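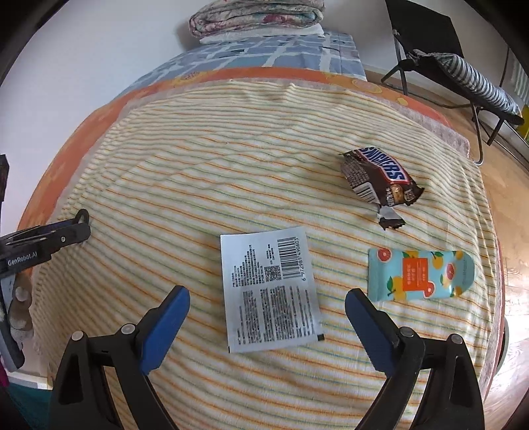

June, 10.20 am. Bedroom set, Stinddale unit.

Wrappers and small packets today, on the bed. The kitchen table lot is finished and boxed, so this is the first go at the same kind of rubbish on a soft surface. Blanket left on, no tray. Kuscombe want the bedroom clear-up list by the end of the month and this is the part we know least about.

Laid out so far: silver sachet, printed back up; Snickers wrapper, opened and crumpled, with some of the foil lining hanging out of it; the light blue pouch with the grapefruit and oranges on it. Sachet and pouch are lying flat. The Snickers is not going to lie flat and I am not going to iron it.

Sorting question first. Last month's sheet has one line for "food wrappers" and one for "sachets and pouches", and I have never been happy with it. A torn chocolate wrapper and an unopened packet are different jobs: one goes in the bin, the other gets put away somewhere. Proposal for the new sheet is to split by what happens to the thing afterwards – bin, keep, or ask. Stoica's version has "ask" as a separate column and it works well enough on paper. Will copy that.

Small print on the silver sachet is hard going without the big lamp. Lots of it, in columns. Leave it as "silver sachet" on the sheet and don't try to be clever with product names unless the front is showing. Same for the pouch: "blue citrus pouch" is what everyone will call it anyway.

11.05. Label numbers. Palov's stock book stops at 194, so bedroom items start from 195. Do not reuse 63, it was given out twice in the kitchen batch and I still haven't found the second one. If you come across a small bag with 63 on it in the blue crate, put it on my shelf please.

Labels go on the storage bags, never on the wrappers. The gum takes the print off (see the crisp packets, page 98) and then we can't use them again.

Blanket: smooth it between layouts, otherwise the light things settle into the creases and you are sorting bedding. Two pegs on the far side would hold it. There were some in the utility drawer in spring, now there aren't. Added to the shopping list with bin liners and a lint roller.

Thing to decide before the afternoon: does loose foil count as part of its wrapper or as a second item? I've put it down as one item while it is still attached, two if it comes away. Write which in the margin, as the totals won't agree otherwise.

12.15. Stopped for lunch. Left to do:
– second layout with the pouch turned over
– wrapper nearer the pillow end
– ask Kuscombe whether tissues belong on this list or the bathroom one
– small bin for beside the bed, the kitchen one is too tall

Door shut on the way out please, the draught from the corridor shifts anything this light.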